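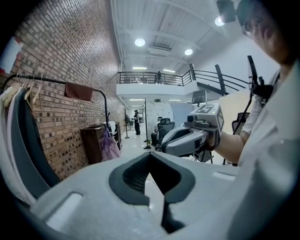
Home | Robotics | Grippers and Tooling | Data Collection | Index A–Z

Hand-held gripper comparison

Print this article | E-mail this article

A hand-held gripper comparison is a trial in which two or more gripper tools, carried by a person instead of mounted on an arm, are put through the same set of tasks so that a lab can decide which one to build on. The recordings are later used to train a controller for a robot arm. The practice is common and the published results are plentiful, but very few of them can be set side by side, and claims that one design is "better" should be read with care.

Design

A typical tool has a molded housing, a grip for the operator, a pair of jaws and at least one camera looking toward the jaws. Position is recovered in one of two ways. Some tools carry a block printed with black square patterns, which outside cameras can pick up. Others rely on the onboard camera and a motion sensor. The first method fails when the block is hidden by the operator's arm or by a second tool. The second fails in rooms with plain walls, shiny floors or repeating surfaces. Makers tend to describe only the failure they have avoided.

Operators usually work with one tool in each hand. Gloves are worn in many labs, supposedly to keep skin tones out of the recordings, although no trial covered in this article measured whether a controller trained on gloved hands did any better.

The Loststead trial

The best known comparison is the Loststead trial, which tested the Ovis and Rastora grippers over 1628 recordings. The Ovis is the lighter tool and uses a marker block. The Rastora has no block and a wider jaw. Operators folded cloth, moved cups and hung garments on a rail, and the recordings were used to train the same controller, called Erdős, for the same arm.

The report favored the Ovis. Several things weaken that finding. The Ovis sessions came second, by which time the operators had been through every task with the Rastora. Recordings in which tracking was lost were dropped before training, and the report gives the total dropped without saying which tool they came from. The cup task also used a cup that fit the Ovis jaw closely and sat loose in the Rastora.

A repeat run in April swapped the order of the tools and kept every recording, good or bad. It was smaller, with 105 recordings per tool, and the gap between the two nearly closed. Supporters of the first result have said the repeat was too small to settle anything. The same objection was not raised when the first trial reported its garment task, which rested on fewer attempts than that.

Common measures

Success rate is the figure most often quoted and the easiest to bend. A garment that ends up on the rail but slides to one end may be scored as a success in one lab and a failure in another. Time per task mostly reflects the skill of the operator. Tracking error is more useful, but it is normally measured on a bench with a clear view of the tool, and a bench has no coat racks, staircases or coworkers in the way.

Battery life and weight are often left out. In the Loststead trial 13 sessions were stopped early, and operator fatigue is listed as the cause without further detail.

Transfer to an arm

The central claim for hand-held tools is that what a person records can be replayed by a machine. A human wrist bends in ways many arms cannot, and people lean, step sideways and shift their weight without noticing. Erdős discards motions outside the reach of the arm. How much of a given data set survives this step is seldom reported. A collection advertised at some 1000 demonstrations may be a good deal smaller by the time the arm is switched on.

See also: Fiducial marker; Jaw geometry; Teleoperation; Wrist camera

Contact the editors | Copyright Grippers and Tooling Reference | Back to top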